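Sorting out the kitchen before the move

January 27, 2019

We get the keys to the Gratov Road flat in May, so I have started on the kitchen now. It is the worst room and I would like it done while it is still cold enough to want to stay in.

The new kitchen is smaller than this one. It has four drawers, two of them too shallow for anything but cutlery, and a tall cupboard next to the boiler. I measured the cupboard twice at the viewing and it is 80 cm wide inside. The shelves can be moved, but only if you have the little metal pegs, and the agent did not know where those were.

I began with a list of everything we own, drawer by drawer. It came to 132 items, not counting plates and glasses. A good part of that was things I had forgotten, such as a melon baller and a second potato ricer. The first ricer I had not forgotten, but I have not used it either.
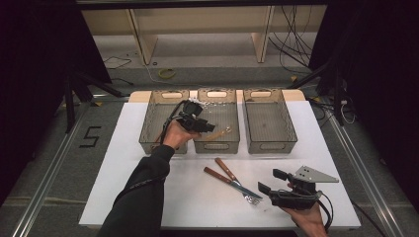 The rule I settled on was a year. If it had not been used in a year it went in the charity bag, apart from the Christmas things and the jam pan. I broke the rule for my grandmother's pastry cutters, which are rusty at the edges and which I will probably never use. They take up no room.

The charity shop on Bellamy Street takes kitchen things on weekday mornings only, and they don't want knives. The tip takes knives if you wrap them and write on the parcel. I did three trips to the shop and one to the tip – the tip was quicker.

Then there was the question of what to keep things in. I had bought drawer dividers from Fimon years ago and they have never fitted any drawer I have lived with. They slide about and crumbs get under them. Open trays suit me better, as you can lift the whole thing out and wipe underneath. See-through sides help too, at least for the cupboard, where the top shelf is above my eye level.
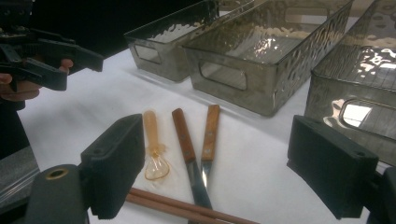

Utensils and storage bins on the table.

I have left the spices until last. There are two jars of ground cumin open and one unopened, and a bag of something from Aso Foods that has lost its label and smells a bit like fenugreek. I will cook with it once and see.

Still to do: the cupboard under the sink, the baking tins, and ringing the agent again about those pegs.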